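Deltano 2000 Counting Scale
Set-up Guide
Section 6: Positioning, levelling and first count
Issued Feb 16, 2018

6.1 Before you begin

This section covers the bench version of the scale. If you have the floor version with the separate column display, follow the Tultalbridge supplement supplied in the same carton and return to this guide at 6.5.

The scale must be unpacked and the transit screws taken out as described in Section 5. Keep the transit screws. They must be refitted before the scale is moved by road or sent to the service centre at Saltinitz. Scales received with the screws missing are not covered for damage to the load cell.

CAUTION: Do not lift the scale by the pan. Lift it by the base with one hand on each side.

6.2 Choosing a position

Place the scale on a firm, flat bench. The bench should not move when leaned on. A bench fixed to a wall shared with a lift shaft or a compressor is not suitable, even if no movement can be felt by hand.

Keep the scale away from:
- open windows, fan heaters and air conditioning outlets
- direct sunlight
- radio transmitters and large motors
- doors that are opened often

If draughts cannot be avoided, fit the draught screen (ordered separately). The screen rests on the bench and must not touch the pan or the pan support at any point.

Leave enough room behind the scale to reach the power socket and the data socket. The mains lead must not be pulled tight or run under the base.

6.3 Levelling

1. Set the scale in its final position.
2. Remove the pan and find the bubble level at the front right of the base.
3. Slacken the locking ring on each of the four feet.
4. Turn the two front feet until the bubble is centred from left to right.
5. Turn the two rear feet until the bubble is centred from front to back.
6. Press lightly on each corner of the base in turn. If the base rocks, lower the loose foot until it meets the bench and check the bubble again.
7. Tighten the locking rings by hand. Do not use pliers.
8. Refit the pan. The raised lip goes to the rear.

NOTE: The scale must be levelled again each time it is moved, including moves along the same bench.

6.4 Power and warm-up

The scale runs from the mains adaptor or from the internal battery. Use only the adaptor supplied. Other adaptors with the same plug may have the opposite polarity.

1. Connect the adaptor lead to the socket at the rear of the base.
2. Plug the adaptor into the mains and switch on at the wall.
3. Press and hold ON until the display lights. All segments are shown briefly, followed by the software version.
4. Wait for the display to settle at zero.
5. Leave the scale switched on, with nothing on the pan, until the WARM sign goes out.

A battery charged from empty takes some 11 hours. The scale can be used during charging, but calibration is locked until the battery sign stops flashing.

If the display shows dashes after step 4, there is a load on the pan or a transit screw is still in place. Switch off, check both, and start again from step 3. If the dashes remain, see the fault table in 6.9.

CAUTION: Do not switch off at the wall while the version number is on the display. Settings may be lost.

6.5 Calibration

Calibrate after first set-up, after each move to another room, and at the interval set by your own quality procedure. You will need the 2000 g test weight in the accessory box. Handle it with the cloth or gloves provided.

1. Check that the WARM sign is off and the pan is clear.
2. Press ZERO.
3. Press and hold CAL until the display shows C-0.
4. Press ENTER. The display flashes while the zero point is stored.
5. When C-1 is shown, place the test weight in the centre of the pan.
6. Press ENTER and do not touch the bench until the flashing stops.
7. When the display shows PASS, remove the weight and return it to its case.

If FAIL is shown, repeat from step 1. After a second failure, check the level and look for anything caught between the pan and the base. Packing film left on the underside of the pan is a common cause.

The date of the last calibration is kept in memory and can be printed. See Section 7.

6.6 Containers and tare

Most counting is done with the goods in a tray, bin or tub. The weight of the container is removed by the tare function. Any container may be used if it sits fully on the pan, does not touch the bench or screen, and leaves the total within the capacity of the scale. Rigid containers are preferred.

Setting a tare by weighing:
1. Press ZERO with the pan clear.
2. Place the empty container in the centre of the pan.
3. Wait for the STABLE sign.
4. Press TARE. The display returns to zero and the NET sign comes on.

Setting a tare by keypad:
1. Press TARE SET.
2. Enter the weight of the container in grams.
3. Press ENTER.

A keypad tare is only as good as the figure entered. Containers of the same pattern vary in weight, and dirt or old labels add to the difference. For light items, set the tare by weighing each time.

To store a tare, press and hold TARE after the NET sign comes on, then enter a memory number from 1 to 11. A new value written to a number already in use replaces the old value with no warning.

To clear the current tare, remove everything from the pan and press TARE.

6.7 Counting

The scale divides the net weight by the weight of one item. Every item in the container must therefore be of the same type and, as near as possible, the same weight. Sort mixed containers before counting and run one count for each type.
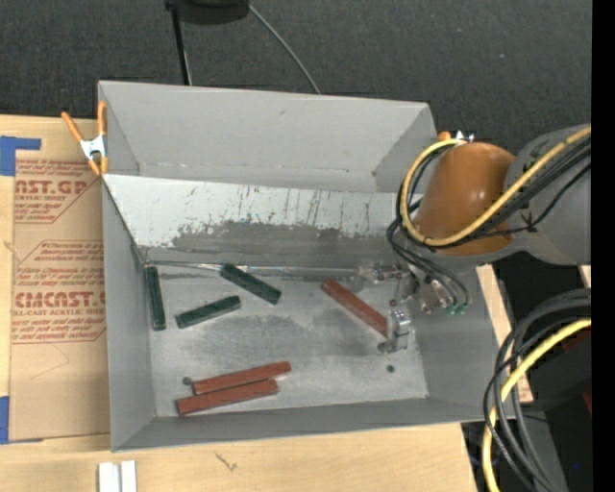 Fig. 4. Mixed contents: green and reddish-brown blocks in one metal bin.

Different colours of one product may be counted together only if a check weighing shows that they agree. Weigh equal numbers of each and compare. Where the results differ by more than the limit in your procedure, treat them as separate types and store an item weight for each.

Finding the item weight from a sample:
1. Set the tare for the container.
2. Press SAMPLE. The display shows the sample size last used.
3. Use the arrow keys to choose another size if needed.
4. Place exactly that number of items in the container.
5. Wait for the STABLE sign and press ENTER.
6. The display changes to pieces. Add the remaining items.

A larger sample gives a better result. If LO-S is shown, the sample is too light for a reliable item weight. Choose a larger sample size and begin again at step 2.

Entering a known item weight:
1. Press ITEM WT.
2. Enter the weight of one item in grams, with up to three decimal places.
3. Press ENTER and add the items.

Automatic improvement is switched on at the factory. It works out a fresh item weight as the first few handfuls are added, and a short tone sounds each time the value is updated. Wait for the tone before adding more. To turn the function off, go to SETUP, COUNT, AUTO and select OFF.

NOTE: Automatic improvement does not operate with an item weight entered on the keypad.

6.8 Count limits and running total

The scale can sound a tone when a set quantity is reached.

1. Press LIMIT.
2. Enter the lower limit and press ENTER.
3. Enter the upper limit and press ENTER.
4. Choose the tone: IN (sounds between the limits), OUT (sounds outside them) or NONE.

To add a count to the running total, wait for the STABLE sign and press M+. The pan must return to zero before the next count can be added. Press MR to view the total and the number of counts. Press MC twice to clear both.

The running total is lost when the battery is removed. It is kept when the scale is switched off in the normal way.

6.9 Faults during set-up

Display: dashes after start-up
Check: pan clear, transit screws removed, pan support seated on all its pins.

Display: reading drifts
Check: draughts, warm-up complete, adaptor lead not touching the pan.

Display: STABLE sign does not come on
Check: vibration in the bench, locking rings tight. If the bench cannot be changed, set the filter to HIGH in SETUP, WEIGH, FILTER.

Display: HI
Check: total load on the pan, including the container. Remove the load at once.

Display: count wrong by a steady amount
Check: tare. Repeat 6.6 with the container empty.

Display: count wrong by an amount that grows with the load
Check: item weight. Repeat the sample with a larger number of items.

Display: E-7
Internal fault. Switch off and contact the service centre. Have the serial number ready; it is on the plate under the base and on the inside cover of this guide.

6.10 Connecting the label printer

The Myklebust label printer is set to the correct speed when supplied with the scale. If it was bought separately, set its switches as shown on the card in the printer box before connecting it.

1. Switch off the scale and the printer.
2. Connect the data lead to both units and tighten the screws at each end.
3. Switch on the printer first, then the scale.
4. Press PRINT with the pan clear. A test label is produced.

If the label is blank, the roll has been fitted with the coated side facing the wrong way. If the label carries stray characters, check the speed setting in SETUP, DATA, SPEED against the printer card.

Label layouts are described in Section 7.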